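The sorting bot took my Tuesdays

By Benedicta Zakaria
4 August 2026

For years my least favorite job at Nindunau was the claims inbox. Every Tuesday I opened it, groaned, and started dragging: billing to this folder, damage to that one, and the angry ones to a special folder I'd named Coffee First. On a bad week there were 426 of them. My wrist hurt and my lunch got cold.

Then in the spring we got Swati, the software that reads the claims, sorts them, and drafts a reply to the easy ones. I loved it for maybe a month (I still like it, don't write in!). The inbox was clean by nine. I'd sit down with my tea and there'd be 13 claims waiting for me, all of them already summarized.

But guess which 13. The widow whose policy was in her husband's name. The guy on his fourth letter, typing in capitals. Every hard, sad or furious case in the building now lands on a person, one after another, with no boring ones in between to catch your breath on. I used to complain about the boring ones! They were where I chatted with the next desk, and where the new hires learned what a normal claim looks like before they met a strange one. We hired two people this year and I have no idea how to train them. You can't hand somebody the worst letter of the week and say good luck.

Management at Cullovar, our parent company, likes to say the tool "frees us up." Free for what, though? So far the freed hours have filled up with checking. I read what Swati wrote, I approve what Swati wrote, and if Swati got it wrong the name at the bottom is mine.

What I do have more of is time in my chair with my hands off the keyboard, thinking about what to tell somebody. I'm counting that as work, and I'd like the people who measure my clicks to count it too.
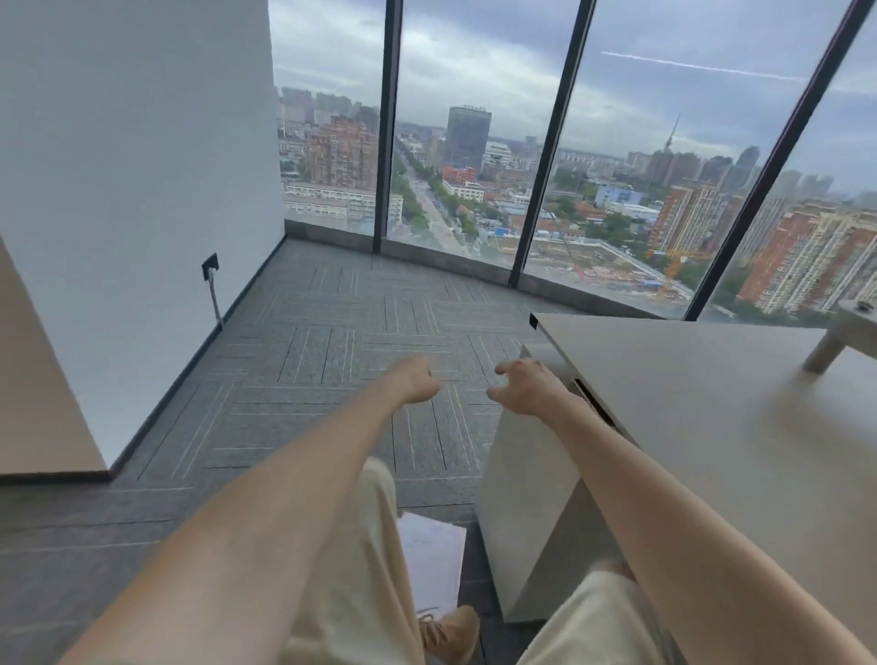 Between claims, up in the corner office.

So what would I change? Give us back a slice of the easy pile, for one. Let the new people do 200 plain claims by hand before they see a hard one, even if the software could do them in a blink. Pay for the harder mix, too, because the job on my contract is the old job. And when the renewal comes up in September, put somebody who answers the letters in the room.

My friend over at Mornell says her office did the renewal by email and she heard about it from the login screen. I've already asked for a seat at ours. I'm still waiting to hear back.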